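Last updated: April
Thomas Bortolotti, Trutden

4.2 Gathering the towel examples

We doubt that 2000 episodes teach more than 184 careful ones. 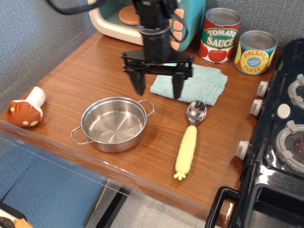 Operators in the Erent set tend to repeat one habit - and the policy copies it.

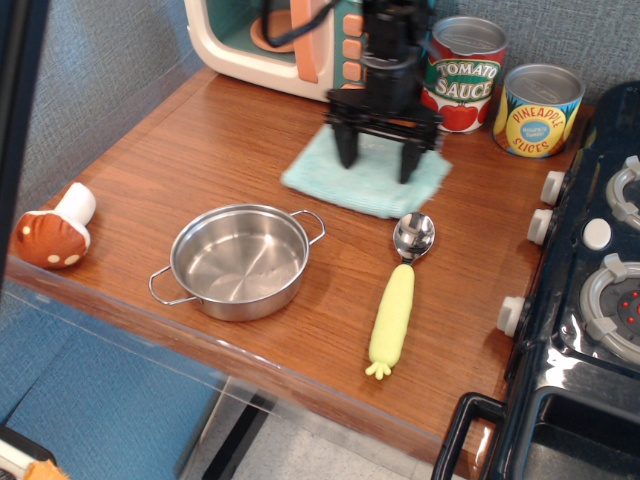
Figure 2. Gripper at the folded cloth.

4.3 What the labels miss

Success flags hide most of this. 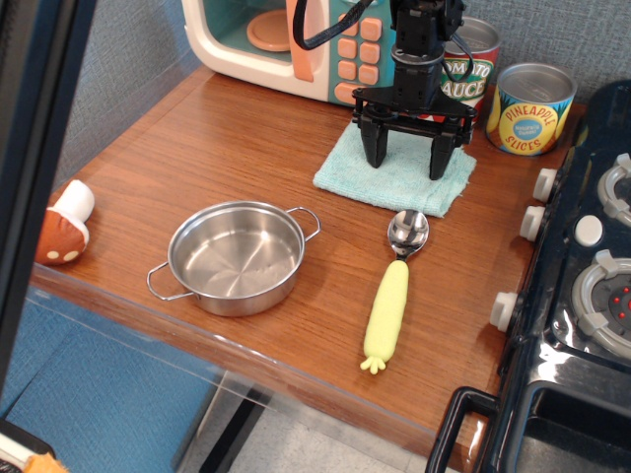

Our labels say only "grasp". With both fingers spread over a folded towel, that word settles very little.

Related
Hemeck: play kitchen tasks
Ansari: label noise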